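Posted in: Home & Kitchen > Tableware and Cutlery
7 replies · 3,261 views

Wooden handle forks, yes or no?

plidside_mara
Hello all. In April I moved to a small flat and I want to buy new forks and knives, 12 of each. I like very much the ones with a wooden handle, but my sister says they will look old in one year. I don't have a dishwasher. Is she right?

Dundidov
Your sister is right, sorry. I had a set from Plutine and the handles became gray and rough after one winter. Water goes in where the metal meets the wood, and then the handle starts to move. For daily use I would take plain steel.

tagle44
I don't agree with Dundidov. I have used mine for seven years and they are still good. The rule in our house is simple - wash them by hand soon after the meal, dry them with a cloth, and never leave them standing in the sink. Two times in a year I rub the handles with a little mineral oil and leave them overnight on a paper towel. 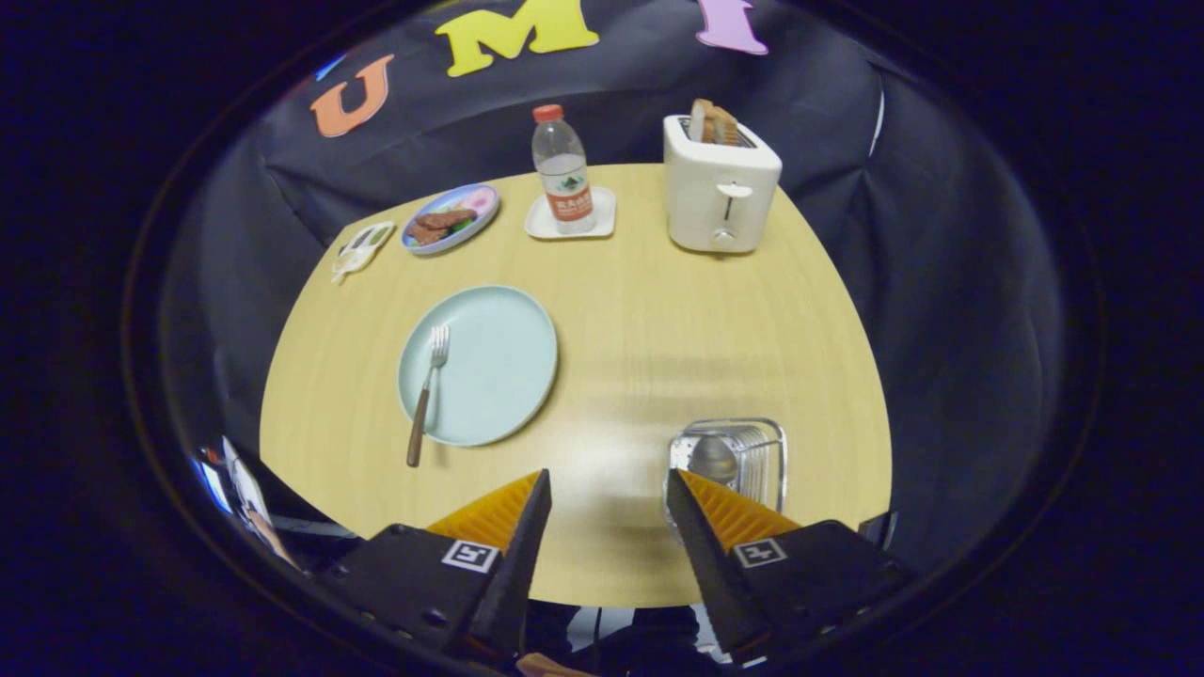
The oil must be a kind that does not go bad. I made the mistake with sunflower oil once, and the handles were sticky and had a smell for weeks. I had to sand them and start again.

Dundidov
Seven years with oil and a cloth is a hobby, not cutlery. Most people have guests and leave everything in the sink until morning.

Deirdre Kinsella
Both of you have a point. Maybe buy four wooden ones first, and keep steel for guests? Also check for rivets. Mine are only glued, and two came loose.

plidside_mara
Thank you, I did not think about the rivets. I will try with four. Tagle, which grit did you use for the sanding?

tagle44
240, then 400. Go with the grain, and wipe the dust off before you oil.

12 people found this thread helpful · Share (7)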